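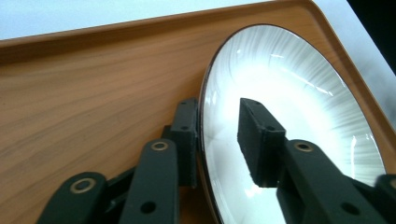

Tray service to begin at Limora House dining room

Residents of Limora House will be able to take their meals on individual wooden trays from September, following a decision by the Ondilow Housing Trust to change the way food is served in the ground-floor dining room. The new arrangement will apply to breakfast and supper. Midday meals will continue to be served at table as at present.

The trust has bought 309 trays for Limora House and its neighbouring property, Pearce Court. They are rectangular, with rounded corners and a raised rim, and have a warm honey-coloured finish that leaves the grain of the wood showing. They replace the grey plastic trays which had been in use at both houses for many years and which had become difficult to clean.

White tableware with a dark line at the edge has been chosen to go with them. Thoa Võ, head of catering at the trust, said that residents with reduced sight had asked for plates and bowls whose edges could be seen more easily.

"Several residents told us that a plain white plate on a white table was hard to make out," she said. "The wood gives a background to the plate, and the darker line shows where it ends. We tried a number of combinations over the spring and this was the one that people asked to keep."

The tables in the dining room will remain white. Tablecloths will no longer be laid at breakfast, although they will still be used on Sundays and at celebrations.

Under the new arrangement, trays will be laid in the servery before each meal and either collected by residents or brought to them by staff. Each will be set with a plate or a bowl, cutlery and a napkin. Drinks will be carried separately, as some residents found a full cup and a plate together too heavy to manage.
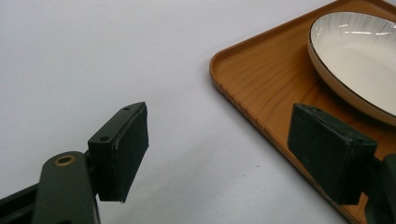

Care of the trays

The trays are to be washed by hand and dried upright. They should not be placed in the dishwashers at either house, and kitchen staff have been given written instructions to this effect. Giang Ngô, kitchen supervisor at Limora House, will be responsible for checking them each month and for withdrawing any that are split or rough at the rim.

Plates and bowls may be washed by machine in the usual way. A total of 680 pieces have been ordered from the supplier, Nullby, including a reserve to be held in the store at Pearce Court. Chipped pieces should be handed to the kitchen and will be exchanged the same day.

Cost and funding

The cost of the change has been met from the trust's furnishings budget, with a further contribution of £2,000 from the Friends of Limora House. Vinh Lã, chair of the Friends, said the group had been pleased to support a request that came from the residents' own meetings.

The plastic trays will be offered to local groups. Any organisation wishing to receive them should contact the trust's office before the end of August.

Arrangements for residents and visitors

Residents who prefer to eat without a tray may continue to do so and need only inform a member of the dining room staff. Those who take meals in their own rooms will receive the new trays from the same date. Visitors joining a resident for supper are asked to give notice by 3 p.m. so that a place can be laid for them.

Questions about the new service may be addressed to Tùng Vi, house manager, at the reception desk.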